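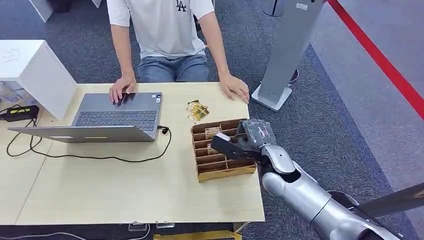

Bouncy floor under a desk, suspended timber, built 1932
The back room in our house at Listetwood has a suspended timber floor, boards over joists, with a void underneath. When anyone walks past the desk the top shakes. It's a light wooden table with a laptop on it, and resting a hand on the top while typing makes no difference. Measured from below, the joists are 117 mm deep. Is this normal, and can it be stiffened without lifting all the boards?
Posted by Flivitz
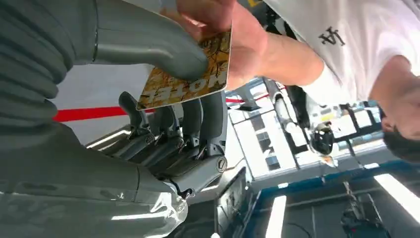
Khalaf
117 is shallow for most spans. Before buying timber, find out what the joists rest on. Floors of that age usually have sleeper walls, and the wall plate on top may have rotted or dropped. Push a thin blade between plate and joist. If it slides in, that joist is carrying nothing at that point. Pack it with slate, tight but not hammered, and check the airbricks are clear.
If the plates are sound, fit solid noggins at mid-span, staggered for nailing, or bolt new timber alongside the worst joists. Bolt spacing of 300 mm worked on mine, with large washers both sides. I had a quote from Asham for the same job and did it myself in June. 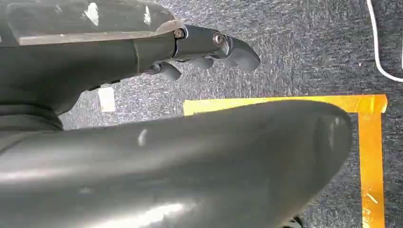

Grey housing with two fasteners near the joint.

damp_proof_dave
Move the desk nearer the wall, joists move least at the ends. Mine is like that and I never bothered with the rest.

Flivitz
Blade goes in under 2 of them, right where the desk is. Will try slate first.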